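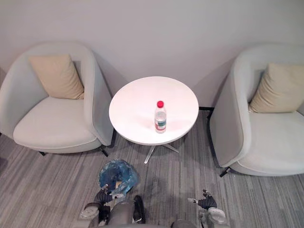 Planning and Buying Equipment for a Two-Armed Tidying Robot
Student project report, equipment and budget group
14 February 2019

1. What we were asked to do

Our project is a robot that tidies shared lounges: the sort of room with a couple of armchairs, a small table and whatever people leave behind. The building group had the arms moving by the time our group started, so our job was to work out what to buy next, what to borrow and what to leave until June. We thought this would be the dull half of the project. We were wrong, and several of us now have strong feelings about spare fingertips!

The lounge we plan around is the Usildale room, which has tub armchairs in light grey fabric, a round white table with a metal base, and a streaky grey carpet. We kept coming back to that furniture when we made choices, so it gets mentioned a lot below.

2. How we set the budget

The amount we had to spend was $702, with everything to be ordered through the school office. We started by asking everyone in the class for a wish list, and the combined list was (of course) far too long. To cut it down, we gave each item two marks. The first was for how badly the robot would be stuck without it. The second was for how long it would take to replace if it broke the day before a demo.

The second mark changed our order quite a bit. A second battery charger had been near the bottom, and it jumped up once we thought about losing the only one we have. A nicer carrying case went the other way.

We also set aside $100 before buying anything, for postage and for mistakes. It has already paid for one mistake, a bag of screws in the wrong thread.

3. Hands and fingertips

The hands are our favourite part of the robot and also the part most likely to wear out. They have jointed fingers, and the left and right hands don't share all their parts, so you can't just buy one spare and feel safe. We asked two suppliers for prices, Rønning and Zutgate. Rønning sells complete fingers only. Zutgate sells the tips and joints separately, which suits us much better, because the tips are what touches everything.

We ordered 20 spare tips. That sounds like a lot until you divide them between two hands and remember that other classes will be using the robot after us.

Thin plastic bags are on our list of things to pick up, together with drink bottles and cushions, and each one asks for something different from a hand. A bag has no fixed shape, so there's no correct place to grab it. A full water bottle is heavy for its width. The cushions in the Usildale room are square and lean in the backs of the chairs, so the arm has to come in over the seat. We'd like to try a softer tip material for the bags, and Zutgate is sending a sample pack with the order.

4. Things we decided to borrow

Furniture was the big one. One early plan had us buying our own table and chairs for a practice corner in the workshop, and it would have eaten most of the money. Using the real room costs nothing except booking time. It also means we practise on the real carpet and around the real table legs, which spread out at the bottom and take up more floor than the tabletop makes you think.

We're borrowing a luggage scale from the science department too, for weighing the practice objects.

5. Things we put off

A Trutesside wheeled base was the most exciting item on the wish list. We read the whole brochure twice (some of us three times). It costs more than our entire budget, so we wrote it up as a separate request for June, with a page on doorway widths and another on where it would be charged. If the request goes through, the next class gets to open the box, and we are a bit jealous.

Padding for the forearms is also waiting. The casing is hard plastic with seams in it, and we don't want it rubbing on pale fabric, but we'd like to try a cheap fabric sleeve first.

6. Where the money stands

After the tips, the charger, cable ties, a box of practice bags and the wrong screws, we have $42 that isn't promised to anything. The group is split between a second emergency stop button and a proper parts cabinet with labelled drawers. The vote is at our next meeting.

7. Notes for the next group

Ask for prices early, and ask whether postage is included. Keep the spreadsheet in the shared folder and write down the part number exactly as the supplier gives it. Check thread sizes with a real screw in your hand. The receipts are in the blue binder, and the Zutgate order form is clipped inside the front cover.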